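Robotics › Household tasks

4.2 Clearing a table: drinks cans and cups

The second chore in our set is clearing away after a drink. It sounds simple, and for a person it is. The arm has to pick up a can, leave the cup beside it undisturbed, and set the can down in a marked area. We ran 298 trials with the Skisden controller, which had been trained on 2,000 demonstrations recorded by Ruba Qaisi and Samer Ghanem. A trial failed if the arm touched the cup, dropped the can or took longer than a minute.

Figure 3 shows the can held between the two fingers of the gripper, with the pink cup standing to its right. The work surface was foam matting laid as interlocking tiles. Foam gives a little under load, and a can that is lowered at an angle may rock before it settles. We did not correct for this — homes have soft surfaces too. 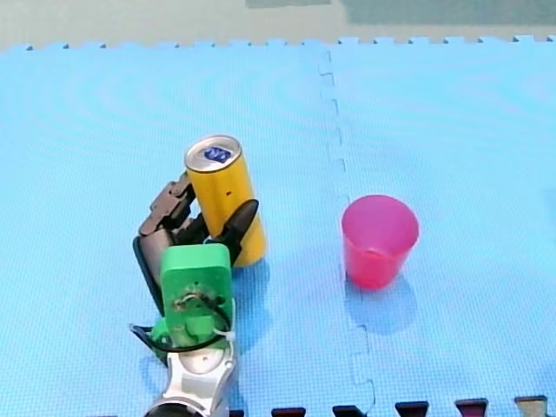

Figure 3. Yellow can in the two-fingered gripper, with a translucent plastic cup alongside.

4.3 Where the controller fails

Most failures came at release. The controller opened the fingers too early when the can was tilted, and the can fell over. Grasping was more reliable, though full cans slipped more often than empty ones. Cups were harder again. Translucent plastic gave poor depth readings, and the arm often closed short of the wall.

Raising the number of demonstrations to 4,000 helped with release but made little difference to cups. On this evidence we would not leave the system to clear a kitchen table unattended. It can move cans, slowly, when someone is there to stand them up again.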